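Grey wall, day one of it

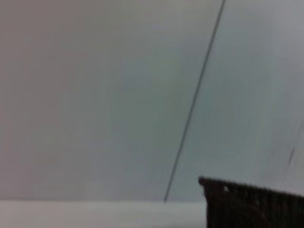
Last edited 9 June 2024, 16:57

Kettle on, sat on an upturned crate, writing this before I forget the lot. Walls first. They're grey. I keep calling it pale grey and Kátia keeps saying it's blue, and over by the left it goes a bit pink depending on how you hold your head. Same tin all the way along, I watched Horațiu open it. So three colours for the price of one, fine, I like it more than I thought I would. Much more than the mustard.

God, the mustard. Five years of it.

Thin dark line coming down slantwise across the grey, what looks like a table or worktop pale underneath. Could look at it all evening. Nothing on that stretch of wall at all now. No hooks, no calendar from the tyre place, no shelf with the jars of things I was going to cook. Mum would say it looks like a dentist's. Mum isn't coming till July so she can say it then.

What got done, in no order:

Curtain pole down at last. Filled the holes. Filled them again where they sank.

Sugar soap on the back door, which came up a different colour entirely. Ashamed.

Drawers emptied into boxes. The boxes are in the hall. The hall is now a problem. Have to go sideways to get to the loo, and last night I got my toe on the corner of the one with the baking tins in it and said a word the upstairs people will have heard.

Took two bags to the charity place at Serncombe before they shut. Fondue set went. The blue jug nearly went, I had it in the bag and then took it out again in the car park like an idiot. It's got a chip in it and it pours down its own front. Still. It's on the bedroom windowsill for now, next to the fish slice, don't ask me why the fish slice is up there.

Paid Cozma the 330 for the fitting — that's everything settled with them except the plinth, and they say the plinth is on its way. They said that last week as well. Must ring. Must not be nice about it when I ring, I always end up apologising to people who owe me a plinth.

Horațiu did the cutting in along the top because my hands shake when I'm up a ladder. He is so slow. Lovely neat line though, you'd never know. He had the radio on the cricket all morning and wouldn't have it moved. I did the roller and was told off for going back over bits that were half dry. Was I going back over them? Yes. It's impossible not to. You see a patch and your arm just goes.

Lunch was cheese rolls on the step. Kátia came by with the 57 bus running late and stayed for a roll and told us about her sister's kitchen at Kotunville, all handleless, and you can't tell which are doors and which are just panels, so visitors stand there pushing at everthing. I am having handles. I want to know what opens.

Now the big question, what goes back on the worktop. My plan is hardly anything. Kettle. Bread bin, perhaps. Kátia gave it a week before it's covered in post and keys and that one battery that might be dead. She's probably right, but I've got it clear in my head at the moment and I mean to try. The toaster can live in the cupboard and come out for toast. Will I really get it out every morning? I'll say yes here in writing.

Knives — need somewhere. The block was horrible, all crumbs down the slots, went in the bin. Magnetic strip is what everyone has but I don't want to drill that wall. Not this week. Drawer insert then. Measure drawer. (I wrote the measurment on the back of my hand on Friday's shopping trip and then washed up. So measure it again.)

Dear old table is going back in against the other side, once I've sanded the leg the dog had. Found a Drurelero catalogue under it, years out of date, with a lamp circled in biro. Not my biro. Not my sort of lamp either. Kept the page anyway.

Smell of paint is giving me a head. All the windows are open and it's turned chilly, so I've got the big cardigan on with the elbow gone. Horațiu went at four, took his ladder, left his flask. There are 16 tester pots in the sink cupboard and every one of them is a grey. I should throw them out, or paint the shed in stripes.

Tomorrow: second coat behind the door where it's thin. Ring Cozma. Teaspoons, find them, I've been stirring my tea with a fork handle for two days. Rug to the launderette if it'll fit in the machine, if not, the bath and a lot of stamping. Get the stuff out of the hall, at least the baking tins.

Not doing the ceiling. Said it out loud to Horațiu so that he'd hear me say it. He looked up at it for quite a long time and said it was up to me. It does look a bit yellow next to the new walls, now he's made me look.

Tea's gone cold. Beans for supper, on the camping stove, out the back.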